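Frame rejection before training - does throwing out close-range wrist images hurt?
Forum: Manipulation learning > Methods
9 posts in this thread

kettle_drum
January 24, 2023

Posting a result we did not expect, to see whether anyone can reproduce it.

Task is cloth folding with two arms, behavior cloning from teleoperated demos. Inputs are a fixed view of the table, a wrist view per arm, and joint positions. We have 574 demos after removing the ones where the operator gave up. Labels and splits were made with the Skamari tools, default settings.

The usual advice is to drop wrist frames with low sharpness before training. The score is a Laplacian variance over the area between the fingers, so the pads don't count toward it. A typical frame that fails the cutoff:

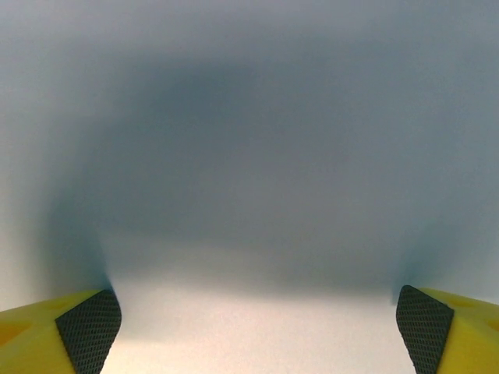 Wrist view, fingers open. Only the pads and finger edges are sharp.

We trained two policies with the same seed list. Policy A had every frame. Policy B had the low-sharpness wrist frames masked out and the fixed view kept. Over 600 evaluation trials split evenly, A did better than B at the first grasp, and the two were about equal on everything after it. I had assumed B would win or tie.

My guess is that the shading in a defocused frame still carries distance to the surface, and the policy uses it in the last part of the approach. The fixed view is poor at height, so masking removes the only image cue for it.

ohmslaw_adj

Were the masked frames replaced with zeros or with the last valid frame? Zeros would make B look worse for reasons unrelated to blur. The network sees a constant input that matches no real image.

kettle_drum

Zeros, plus a learned mask token. I can rerun with hold-last. It will take a few days, the GPU is shared.

For setup questions: start pose is fixed per trial, within joint repeatability. Arms go to the same ready position, grippers toward the middle, and the cloth is placed after that.
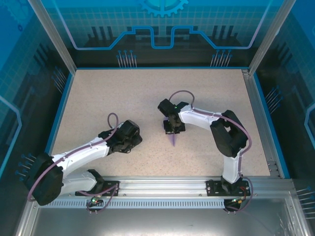 The reset script then waits two seconds, records a reference image from the fixed view and starts the policy. Control is 20 Hz with action chunks, chunk length unchanged between A and B. A trial ends on timeout or when the operator calls it. Calls were made blind to which policy was loaded.

pnt_softic_user

We ran something close to this on the Softić bench last March and got the opposite. Masking helped. Our cutoff was lower, though, and we only had 438 demos, so the two are hard to compare. What fraction of your wrist frames failed?

kettle_drum

A little under a third, mostly in the approach. If yours was much smaller, you may have been removing motion blur, and I would expect that to help. A sharpness score can't separate motion blur from defocus. That may be the whole disagreement.

ohmslaw_adj

I don't buy the height explanation yet. The policy has joint positions, so it has gripper height from kinematics. The table doesn't move. What is it getting from shading that it doesn't already have?

kettle_drum

Cloth height. A flat layer is nothing, but a raised fold changes where the fingers should close. Kinematics gives you the gripper and says nothing about the fabric. The first grasp is also where an error costs the most, as the second arm comes in to the same piece and there isn't much room for it to correct. 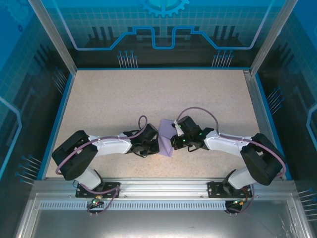
Vatov doubts the cloth argument too, and asks for a control on a rigid part of known thickness. If shading gives distance to whatever is under the fingers, A should beat B there as well whenever thickness varies. If A only wins on cloth, something else is going on.

kettle_drum

Fair. We have foam blocks in several thicknesses and I can collect a small set. I would rather do that than argue about Laplacians. The hold-last rerun goes first.

pnt_softic_user

Please also report it with the cutoff swept. One threshold tells me very little. The Jonier loader lets you set it per camera, so you don't have to rebuild the dataset. Caching is off by default and it is slow past 2,000 episodes, but you are well below that.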